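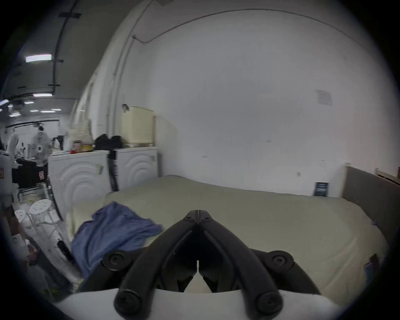 **Bedding allowances from June**

The linen allowance for furnished lets at Rurnongate and Tumholm has been revised. Each double bed is now issued with 2 fitted sheets and one spare flat sheet. Stock held at Tumholm stands at 157 fitted sheets, of which 49 are due for replacement. 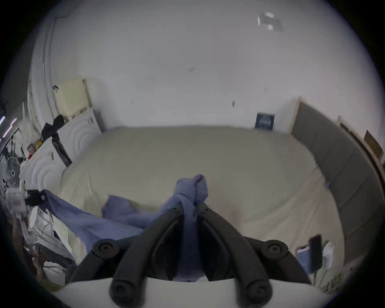
*Lorraine Donnelly, 29 Apr 2019*

Replacement sheets come from Iglesias in the same cotton weight as before. Mattress depth must be given on the order form, in centimetres. Orders without it will be returned.

Laundry collection moves to Stakero at the start of the month. Bags are limited to 17 kg each. Coloured items go in a separate bag, with the flat number on the tag. Stained or torn linen should be entered on the returns sheet before collection.

Old order forms remain valid until the end of May.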